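4.2 Preparing the Table for Basket Service

This section covers the covering of the table, the placing of the bread basket and the folding of the basket liner. It applies to the Storkum table set with the Doolan cloth. For washing and storage of the cloth, refer to section 6.

Before you start

Check that the table is level and that the top is clean. Crumbs or grit left on the top will show through the cloth as small bumps and may mark the finish when the basket is moved.

You will need:
Table cloth, white
Basket, rectangular, woven
Liner napkin, white
Side table or other lower surface

CAUTION: Do not place the cloth on a top that has just been wiped. Allow the top to dry fully first.

4.2.1 Laying the cloth

1. Unfold the cloth lengthwise along the center of the table, with the hem facing down.

2. Open the cloth toward the back edge, then toward the front edge. Do not pull from the corners.

3. Adjust the front drop until it hangs evenly. The drop must cover the front edge of the table along its full length.

4. Smooth the cloth from the center outward with flat hands. Faint creases are acceptable and will relax in use. Sharp fold lines should be pressed out with an iron at 110 °C before the cloth is laid.

5. Inspect the surface under side light. Remove loose specks with a dry brush.

NOTE: The cloth is 100 percent cotton and will shrink slightly at the first wash. If the front drop is too short after washing, refer to section 6.3.

4.2.2 Placing the basket

1. Check the rim and the inside of the basket for broken or raised strands. Trim any loose end flush with cutters. Do not pull it.

2. Turn the basket upside down over a bin and tap the bottom to release crumbs.

3. Set the basket on the left part of the table. It may be set square to the table or on a diagonal. On a diagonal, both short ends can be reached from the front.

4. Keep the right side of the table free for folding. Place the liner napkin there, near the back edge. It does not need to be folded at this stage.

5. Move small items that do not belong to the setting to the lower surface beside the table.

The basket is left empty until the liner has been folded. The wicker basket below is set on a diagonal, with the napkin loosely crumpled at the right and a small red cube on the brown wooden surface at the left.
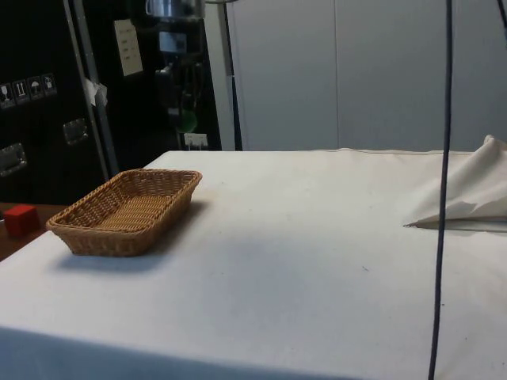
4.2.3 Folding and fitting the liner

1. Shake out the napkin and lay it flat with one corner pointing toward you.

2. Fold the near corner to the center, then fold the far corner to meet it.

3. Turn the napkin over and lower it into the basket. The two remaining corners should rest over the short ends.

4. Press the liner into the bottom of the basket. Leave some 3 cm of fabric above the rim on the long sides.

5. Load the basket from the center. Fold the end corners over the contents if the bread is to be kept warm.

CAUTION: Do not place hot pans or trays in the basket. Woven material can scorch – the liner gives no protection against direct heat.

NOTE: A napkin with a smooth finish tends to slide on the weave. If the liner will not stay in place, tuck 2 cm of each end corner under the loaf.

4.2.4 Clearing

1. Lift the basket straight up with both hands. Dragging it will snag the cloth.

2. Remove the liner with the crumbs inside and shake it out away from the table.

3. Leave the basket uncovered to air before it is returned to the cupboard.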